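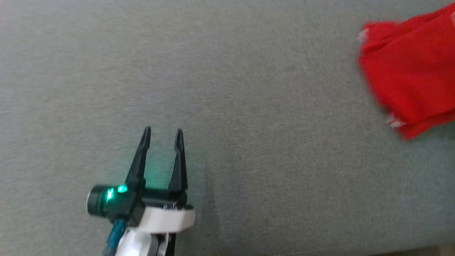
Fig. 1. Gripper open over the work surface, folded red cloth at the upper right.

Week 8 handout: When a fold goes wrong
Reading time: 6 min

Welcome back! Today is my favourite topic in the whole unit, the dropped grasp. We'll be working from the Flarley folding log, which covers 2,076 attempts on shirts, jerseys and tea towels. Please have a skim before the lab, especially the fault column, because there are some beauties in there.

What we mean by a dropped grasp

The controller thinks it has hold of the fabric and it doesn't. The fingers close, the arm lifts, and the cloth stays where it was (or comes halfway up and slides out, which is worse, as you now have a crumpled shirt and a plan that no longer fits it). In the Flarley log this fault turns up 300 times. It's far and away the most common one.

Three causes to know:

1. The fingers close above the cloth. Thin jersey on a soft surface is hard to judge for height. A few millimetres is enough to miss.
2. The fingers catch one layer when they needed two. The top layer peels off and the fold opens up.
3. The fingers pinch the surface underneath as well. Motor current goes up, the controller reads that as a good firm grip, and everything drags. This is the sneaky one!

Cause 3 is also where we get into safety. A motor that keeps pushing against something that won't move gets hot. The Evthorpe rig stops a finger motor after 500 milliseconds at its current limit, and you must not raise that number to get through a stubborn fold. If a motor cuts out, hit the stop button, wait for the arm to be still, and then free the cloth by hand. Never pull fabric out of a powered gripper.

Look at Fig. 2 with cause 2 in mind. The left gripper has the end of the jersey and the right one is open. The garment is only partly folded and has gone into a rough, uneven shape, with the white panel running across the upper part. Where would you send the right gripper next? Have a go at marking it on your printout before we talk it through. I've had four different answers from one row of students, and I could happily defend all of them. 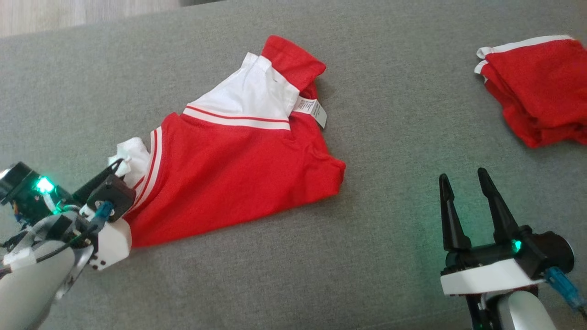 Lab task: sorting the faults

Work in pairs. Take your section of the log and label each failed fold with cause 1, 2, 3 or "can't tell". Use "can't tell" freely. Then run the Asadi checker over the same section and compare its labels with yours. It's quite good on cause 1 and hopeless on cause 2, and I'd love to hear your theories about why.

Write up one fault you disagreed on, half a page, with a sketch. Extra reading is the Fletska notes on grip sensing, part two only.

14 comments | 3 shares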